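**Table linen sizing** is the set of conventions used to match a tablecloth to the table beneath it. The main quantities are the length and width of the top, the drop (the vertical distance the cloth hangs below the edge), and the allowance for shrinkage in the first wash.

## Drop

For a rectangular table, the finished length of the cloth equals the length of the top plus twice the drop. The width is found the same way. A casual drop is usually shorter than the distance from tabletop to seat, so that the hem clears the lap of a seated person. A floor-length drop equals the height of the table and is mostly used for buffets and displays.

Corners hang lower than the sides. On a square-cut cloth with a drop of 11 inches, each corner point falls nearly 16 inches below the top. Cloths meant for walkways are often cut with rounded corners for this reason.

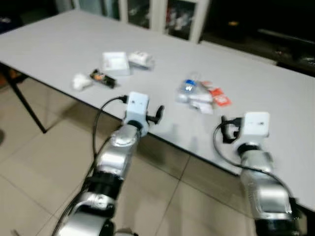

*A large rectangular table with a light gray top, without a cloth.*

## Shrinkage

Untreated cotton and linen shrink most along the warp. The allowance is added before hemming and depends on the weave – loosely woven cloth generally needs more. Polyester blends are commonly cut to finished size plus hems only.

## Trade sizing

Mills and rental houses have often kept their own size codes. The Putiveck mill listed its banquet cloths by finished length in millimeters, with 2896 and 3000 as the two longest stock sizes. Nedier, a rental supplier, used single-digit codes, of which 9 was the longest rectangular cloth. Beca Penry's handbook *Cloth and Table* gives a conversion table between the two systems, but leaves out the oval sizes sold under the Prekisari name.

## See also

- Table runner
- Hem
- Pumphrey fold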